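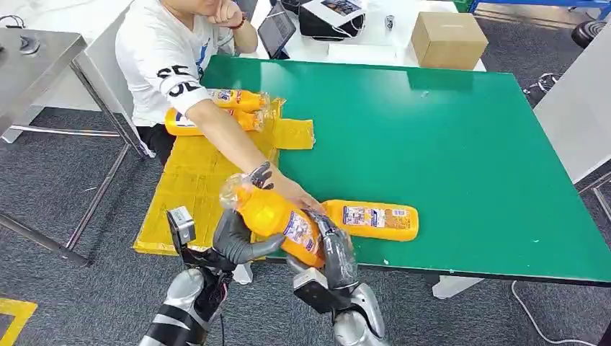

Voltstead hand kit on two arms: worth paying for the supervised week?

Posted by Isamu Yoshida

We are a small packing outfit and have had a pair of arms with the Voltstead multi-fingered hands on trial since August. The job is picking up orange plastic bottles in clear film, which sounds like something a toddler could manage, and I have begun to think we should have priced up a toddler.

Cartons are no bother. Bottles on their sides are another matter. The film slides under the fingertips, the bottle ends up held at a slant, and somebody has to lean over and sort it out. Voltstead now offer a "supervised week" for 2806, where one of their people sits at your table and tunes the grip. The brochure is mostly photographs of people smiling at cables. Has anyone had it done, and did the bottles stay picked up afterwards?

Daichi Hayashi

We had it at Sturstead last year. Two days of the week went on the wrist cameras, which I resented until I saw how badly I had fitted ours. After that they dropped the closing force, moved the thumb so it met the bottle lower down, and had us run 300 picks with a person sitting alongside, hand at the ready. It is very dull. Bring a cushion.

We went from a fumble every few minutes to one or two in a shift. I would still call the price cheeky. Before you pay, ask for the grip file they use for shrink-wrapped goods. It comes free if you ask by email and costs money if you ask by phone, for reasons known only to Voltstead.

Also check your table. Ours was slippery enough that half the "grip problem" was bottles rolling off before the fingers had closed. A sheet of plain cardboard did more good than the first day's tuning.

Platingate

just get suction cups. did 45 bottles in one go without dropping any

Isamu Yoshida

Thanks, Daichi. Email sent, cushion ordered. Platingate, we tried suction at the Ichikawa site and it took the film off very neatly and left the bottle where it was.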